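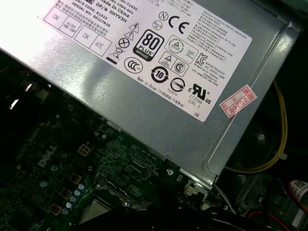

Last modified: 01/02/2021

Ticket 646: Atura peel-and-stick mural, panels lifting at the seams
Status: Open
Room: teenager's bedroom, one wall

Customer says two panels have come away from the wall near the ceiling, with a gap at the seam. Paint is flat white, put on in April. Customer was told by the store that "the adhesive needs to settle." I don't know where the store got that. Adhesive that lets go in the first week isn't settling.

Asked for the wall width, the paint name and whether the wall was washed first.

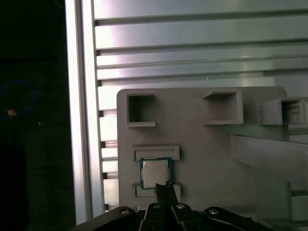
Engelbrecht, product support, Plirkisik

Reply came back. Wall was wiped with a dry cloth. Paint is a washable type sold as stain resistant, and our box says "sticks to any painted wall." I have asked before for that line to be taken off.

Customer warmed the seam with a hair dryer and pressed it down, as our help page suggests. It held overnight and let go again. I would not suggest it twice.

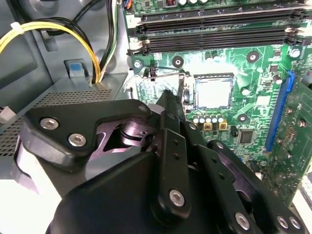 Test patch

Sent a 44 inch offcut from the same batch and asked for it to go on a closet door with older paint. Still flat after a week. That points to the wall, though one patch on one door doesn't prove much, and I'm not closing the ticket on it.

Skerico primer was offered by the store as a fix. It would mean stripping the whole wall, and they haven't said who pays. Customer has spent more than $800 on the room already and is not keen.
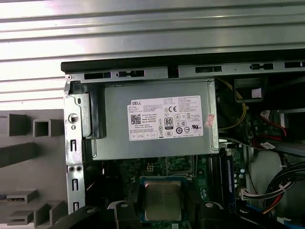
Dell desktop, open, with the power supply in place

Next: refund for the lifted panels requested. Waiting on the batch record. The store has been asked to stop repeating the settling advice; no answer so far.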